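Cliddale Hall, games room and kitchen - walk-through before the hire season
2021-08-08
Checked by: Sarmīte Šimkus

I've used the Bratgate form again even though half of it was plainly written for a warehouse. Comments are mine. "OK" means I tried the thing myself, and a sticker saying somebody else did doesn't count.

## Entry and exits

- [x] **Front door opens outward without a key.** OK. Stiff in the last bit of travel.
- [ ] **Rear exit clear.** Stacked chairs again. I moved them. I give it a week.
- [x] **Exit signs lit.** Both on. The one over the rear door has a faint buzz that the last report called "normal". I'd like to know who decided that.
- [ ] **Ramp handrail firm.** Moves at the bottom bracket. The March report says "tightened". Tightened with what?

## Electrical

- [x] **Safety switch trips on test button.** OK, and resets.
- [ ] **Tags in date.** Urn is fine. The heater in the storeroom has no tag at all, so I've unplugged it and put a note on it.
- [ ] **No power boards plugged into power boards.** 2 found, behind the stereo. Sternix quoted for extra outlets last year and the quote is still in the folder, unsigned.
- [x] **Switchboard cupboard not used for storage.** Clear, to my surprise.

## Games room

- [x] **Floor level, no lifted edges.** Carpet join near the window is holding.
- [x] **Tables steady.** Leaned on each corner. No rocking.
- [ ] **Lighting even.** One tube flickers when cold. "Monitor" was the action last time, so I suppose it has been monitored.
- [ ] **Window locks work.** The left one only looks locked. Give it a push and see. 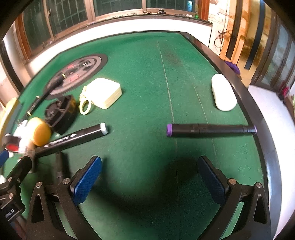 Does the games room need its own extinguisher if there's one in the hallway?

The form only asks that one can be reached within 20 metres, and the hallway unit meets that as long as the connecting door stays unlocked during hires. I'd still want the door question settled in writing.

## Kitchen

- [x] **Fire blanket on hook.** OK. Tabs hang free.
- [ ] **Extinguisher gauge in the green.** Needle is on the line. Rathnayake's service tag says pass, but I've marked it as a fail until they come back and look at it.
- [x] **Hot water labelled.** Yes, in faded texta. Readable if you already know what it says.
- [ ] **Oven door seal.** Split along the bottom. The 2000 watt fan heater someone has parked beside it has to go as well.
- [x] **First aid kit stocked.** Burn gel in date, plenty of bandages, no tweezers. The form doesn't ask about tweezers.

## Follow-up

1. Handrail bracket: proper repair, with a receipt in the folder.
2. Sternix quote: sign it or knock it back.
3. Rathnayake to recheck the kitchen extinguisher.
4. Window lock: replace.

I'm told all of this will be done before the first booking. I was told that in March too - so I'll be back with the same form and the same pen.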